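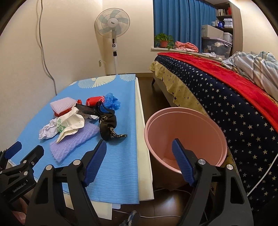 Student Projects / Household Materials and Waste

Do Sorting Rules Survive a Real Pile? Final report
Sheyla Cuadros, Deisy Espinoza, Arnulfo Huanca
Supervisor: Nidia Salazar
Nov 16, 2025

1. Why we did this

Our course reader says that soft packaging at home can be sorted in one pass if people are given a simple rule. We doubted it. The rule in the reader, called the Roren method after the workbook it comes from, has two steps: group by material, then decide what to keep. It was written with clean, flat samples in mind. Bags in a real home get stuffed inside each other, and a pouch you want to keep ends up under a wrapper you don't.

We wanted to know whether two people given the same mixed pile would sort it the same way. The workbook takes for granted that they would.

2. The pile

We used soft things only. The pile on the blue mat at the start of this report is typical of what our sorters faced: a crumpled blue plastic bag, a red plastic bag bundle, a white plastic bag with green leafy graphics, a crumpled white tissue, a dark pouch with a black fabric bag hanging over it, and two bubble-textured pads, one purple and one a pale lilac-white. A bright red wrapped bundle is tucked under and behind the paler pad.

We argued about the bubble-textured pads before the first session even started. Sheyla wanted them counted as packaging. Arnulfo said that if you would put something back in a drawer, it isn't packaging. The workbook has no entry for anything like them, so we left the question open and wrote down what each sorter decided.

3. What we did

Sorting took place in August, in a shared study room at Agudelo Hall. Each session used one pile and 2 sorters, working one after the other. The first sorter's groups were recorded, the items were mixed again, and the second sorter started over without seeing the record. We ran 200 sessions and logged 2,410 items in all. Items found inside other items got their own line in the log.

Sorters read the Roren page first and could keep it beside them. They were told not to ask us questions. Most of them asked anyway, and we should have written those questions down from the first day. We only started doing it in the second week, so that part of our data is thin.

4. What we found

Plain plastic bags gave little trouble. Pairs nearly always put them in one group, whatever the color or printing. If the project had stopped there, the workbook would look fine.

Fabric was worse. A black fabric bag with a strap is easy to name, but naming it doesn't tell you where it goes. Some sorters made a fabric group, as the rule asks. Others skipped straight to "keep" and put it with the pouch, which breaks the order of the two steps. We can't say they were wrong. At home, that is probably what we would do too.

Bundles were the real problem. Is a tied or wrapped bundle one thing or several? Some sorters opened every one and some opened none. The workbook's sample answers treat each bundle as a single item and don't explain the choice.

Tissue was put straight in the trash by almost everybody, usually before any sorting began. The rule doesn't allow for that either.

5. Doubts about our own work

We don't think this report proves the method fails. Our sorters were all students, and several knew us. We also built the piles ourselves, and people who expect a rule to break may build piles that break it. Maribel Quispe, who read our draft, pointed out that the later piles had more bundles in them than the early ones. She is right, and we have no good defense.

Mixing the items again between sorters was a weak point too. The second sorter never got the same pile, only the same things in a different heap. What was on top may have mattered more than the material.

6. Changes we would make

Step one should say what to do with a bundle before it says anything about material. There should also be a line for items that are neither bag nor wrapper. The workbook's claim that one pass is enough should be taken out until somebody has tested it with people who have never met the testers.

The log sheets are in the blue folder in Nidia Salazar's office. Sheets from the first 5 sessions use our old column headings, so read the note on the inside cover first.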